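How to strip an old office tower for parts
Posted Fri 26 April by Nele Kuhlmann

Somebody will eventually hand you a retired office desktop and tell you it's "still perfectly good." It isn't, but plenty of what's inside is, and an evening is enough to get it out.

Shut it down, unplug it, then hold the power button in for 3 seconds. Lay the tower on its side with the removable panel facing up and take the panel off. If it sticks, look for the screw you missed before you fetch the big screwdriver. I have bent a panel that way and it never sat right again.

Take a photo of the cabling before you touch any of it. You will believe you can remember where everything goes – you can't.

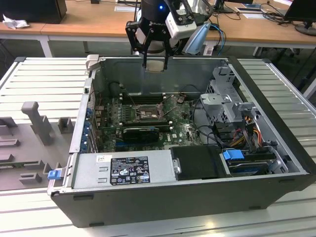
Start with the drive. Office machines often use colored plastic for the bits you're allowed to pull, and blue is a popular choice. Unplug the data and power cables, squeeze or lift the tab, and slide the drive out. Put it somewhere separate until you've wiped it. Griet Prins once sold one with 1000 family photos still on it, and the buyer had opinions about the wedding.

Memory is next. Push the clips at the ends of each slot outward and the stick pops up. Hold it by the edges and bag it.

For the graphics card, open the retention clip at the back of the case, release the catch on the slot if there is one, and pull straight up. Wiggling is tempting and occasionally expensive.

If the processor is already out, close the lever over the empty socket and keep your fingers away from the pins.

The power supply comes out last, once every lead is off the board. Some are held by screws, some by a latch, and a few by both. Don't open it up. Whatever is in there, you don't need it.

Label the bags as you go. "Misc 2" is not a label.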